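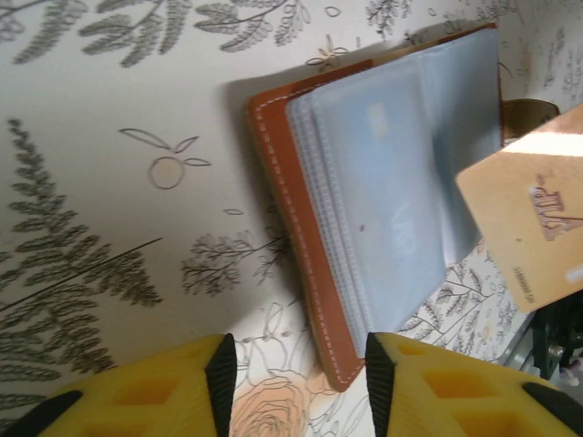
What's inside a card holder?

Okay, kids, go ask a grown-up if you can look at the thing they keep their cards in. Ask first! (I didn't ask my uncle once and I got a very long talk about it.) It might be a fat wallet or a skinny metal box. My favorite kind is the one that opens like a tiny book, with a leather cover on the outside and a bunch of clear plastic sleeves on the inside.

I'm A-yeong Seok and I write these pages about ordinary stuff, the kind that sits in a drawer for years. This one started when a reader named Petronella Buthelezi wrote to me and asked, "Why are the plastic pages stuck together on one side and open on the other?" Great question, Petronella! I love that you noticed.

The cover

The tan-brown cover in my picture is leather, and leather is animal skin that has been cleaned and treated so it won't rot. People call that tanning. Leather bends over and over without cracking, as long as it doesn't dry out too much, and that makes it good for something you open and shut all day long.

Now look for the white stitching along the edge. Thread can do two jobs on a card holder. It can hold layers together, and it can look nice. White thread on brown leather is called contrast stitching, and it means the maker wants you to see it. If the thread were brown you'd have to squint.

I once visited a little leather workshop called Benedetti, where Ermanno Zanetti let me try sewing by hand. You poke the holes first with a pointy tool, and then you pull a needle through from each side. I did 88 stitches and it took me all afternoon. Mine went wiggly in the middle. He was nice about it.

The plastic pages

Each clear page is a sleeve, like a sock for a card. Two thin sheets of plastic are joined at the edges, with one edge left open so the card can slide in. And how do you join plastic? You could use glue, but there's a neater way called welding. A hot metal bar squeezes the sheets, the plastic goes soft right there, and when it cools it's all one piece.

That's what the rows of tiny ridges are along the left side of the stack. The pages are welded together at the spine, so they flip like a book and don't fall out all over the bus. So there's your answer, Petronella!

Why clear plastic, though? So you can find your library card without pulling out every single card you own. It isn't perfectly see-through. When a few sleeves pile up, the card underneath starts to look pale and blurry, a bit like looking through a shower door.

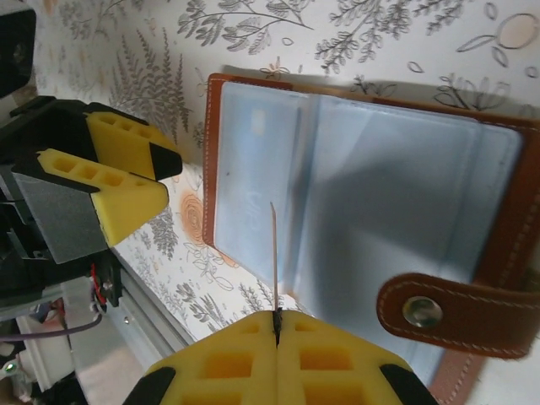
The strap and the snap

See the brown strap with the round silver button? A snap has two halves. One half has a little bump, and the other half has a hole with a springy edge. Push them together and the springy part stretches, lets the bump in and hugs it. Click! Pull hard and it lets go again.

You probably have snaps on a raincoat or a pencil pouch. Have a look tonight and see if you can find the bump half.

Make your own

You need a piece of stiff paper, 2 clear plastic sleeves from the craft drawer, and tape. Fold the paper in half like a book. Tape one edge of each sleeve into the fold, and keep the open sides facing out. Then draw stitches all the way around the cover with a white crayon (dark paper works best). Valbona Tomić, who tests my crafts, used a sticker to keep hers shut, and I'm stealing that idea.

Write and tell me what you put in yours!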